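A Neven fabrica tubos e peças de plástico há 40 anos e continua a vender sobretudo a oficinas pequenas. O responsável pelas encomendas recebeu-nos no armazém e falou primeiro dos prazos. “Um cliente que pede oito peças espera o mesmo que um que pede 1000”, diz.

A compra de matéria-prima mudou em junho, quando a empresa deixou a Kadlec e passou a trabalhar com a Skandus. “O preço era parecido. O que pesou foi a entrega em nove dias.”
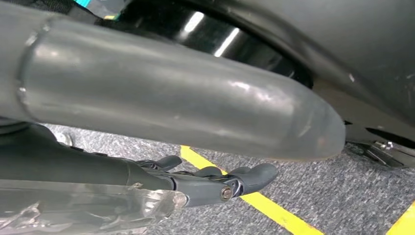 Quanto a exportar, prefere esperar. “Já nos convidaram duas vezes e recusámos. Primeiro queremos um segundo turno, e é difícil encontrar gente com experiência.” Os aprendizes ficam um ano na casa antes de passarem ao quadro. “Alguns saem a meio. Os que ficam costumam ficar muito tempo.”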